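Right arm keeps dropping out mid-task

hexbench_al
Posted 24th October

Hoping someone on here has met this one. Two arms on an Andby frame, moving little sticks between green dishes. The right arm goes limp with no warning and just flops, and last night it came down hard enough to crack a dish. Log says error 678 and then nothing at all.

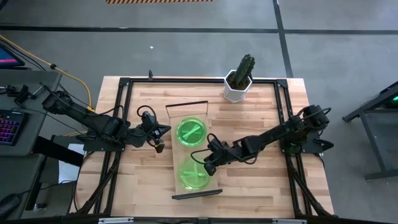 Right arm by the lower dish, left one over the bare wood, cactus at the back.

I've swapped the power supply and re-crimped the plug at the base - no change.

moggy_tech
Cable, I'd put money on it. Those loops by the wrist tug every time the joint turns. Mine did the same for 2 weeks until I gave it more slack.

Sorrentino
Disagree. A bad cable gives you odd twitches first. A clean drop sounds like the servo getting too hot and shutting itself off. How long before it goes?

hexbench_al
12 minutes, give or take nothing, every single time! So maybe heat after all.

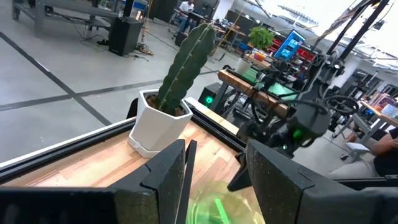 I did try it with the speed turned down and got 5 more minutes out of it, which I suppose fits too.

moggy_tech
Fine, heat. Still check the cable though. And keep your hands out from under it!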